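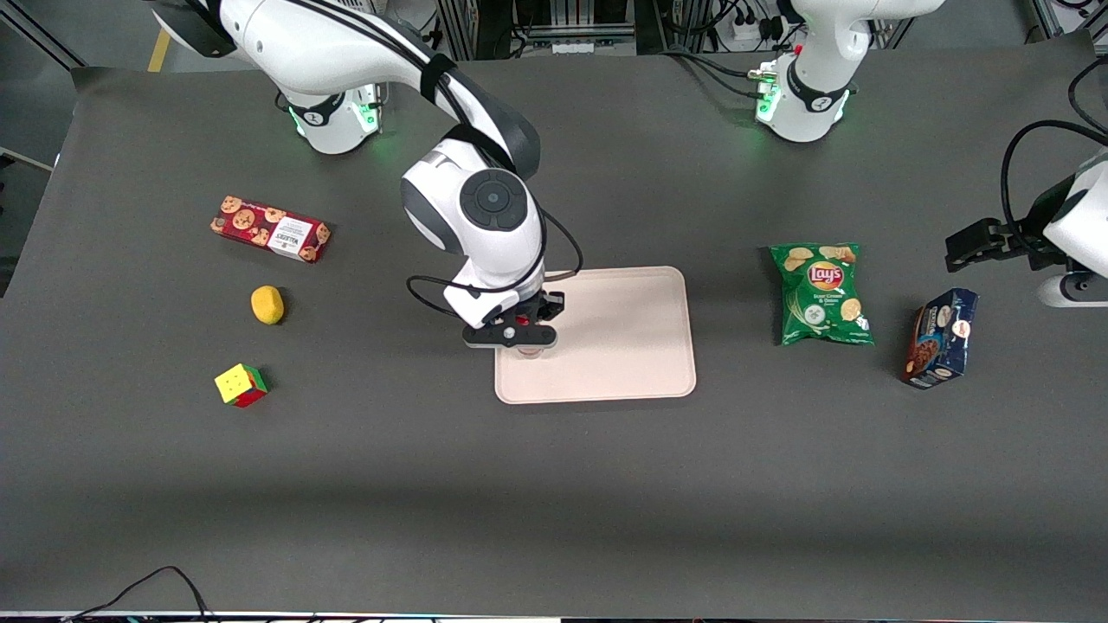

Tray in the middle, biscuits on either side of it, and a few things that will not be going on the plate.

How to set up a biscuit tray from packets (and get away with it)

There is a school of thought that says guests deserve home baking. I belonged to it until October, when I spent a Saturday on shortbread and watched everyone at Clullton Hall walk past it to get at the bought ones. Since then I have worked from boxes, and my standing in the district has improved.

What you need

One flat tray with a bit of a rim. Pale is good, as crumbs don't show up on it.
Two kinds of packet biscuit, one of them chocolate chip. This is not negotiable.
A clear table.
Tongs, if you are being watched.

Step 1. Clear the table

Take off anything that isn't going on the tray. Puzzle cubes, lemons, car keys, the mail. I rarely manage all of it, and every leftover object will be picked up by a guest and fiddled with, after which they will use the same hand on the biscuits.

Step 2. Put the tray down first

Lay it flat in the middle and leave it there. Keep the boxes to the sides until you want them. People who load a tray on the kitchen bench and then carry it through have more faith in their wrists than I do.

Step 3. Open the boxes properly

Run a thumb under the flap at the short end and slide the inner tray out. Do not tear the front off. You will want the box again at Step 6, and somebody's cousin will want to read the ingredients.

Step 4. Lay out the first row

Start at one short side and overlap the biscuits like roof tiles, each one covering a third of its neighbour. Chocolate chip go down the left, the other sort down the right. My friend Emiko Koyama prefers a spiral. A spiral looks marvellous for as long as it takes the first person to remove the middle of it.

Broken ones go underneath. Very broken ones are yours — call it quality control.

Step 5. Leave a gap

Keep a strip free down the centre, two fingers wide. It gives people somewhere to grab from, and it's where the lemon slices go if you're also doing tea. Cut them at the last minute and sit them in a saucer, or you'll have a soggy row and a lot of polite chewing.

Step 6. Hold some back

For a crowd of 50 I put out 12 at a time and top up. Put out the lot and the early arrivals will treat it as a challenge. Close the boxes, fold the flaps in and keep them out of sight, somewhere higher than a seven-year-old.

Storing what's left

Airtight tin, lid on, the two kinds in separate layers with baking paper between them. They keep for a week, in theory.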